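Home About Programs Visit Contact
Search this site Go
25th April | Rosalie Trummer

Jasby is a learning center for young children and their families. Our program is built on block play, and each of our 8 rooms keeps its own set of blocks for sorting and building.

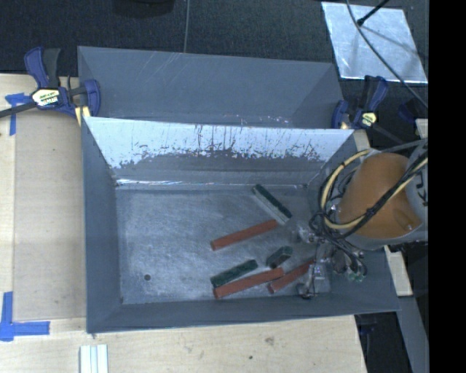

Children begin with two colors and are invited to sort, line up and stack as they choose. Blocks are returned to the bins at the close of every session.

The center is directed by Lanying Du. Enrollment for the January term is limited to 37 children.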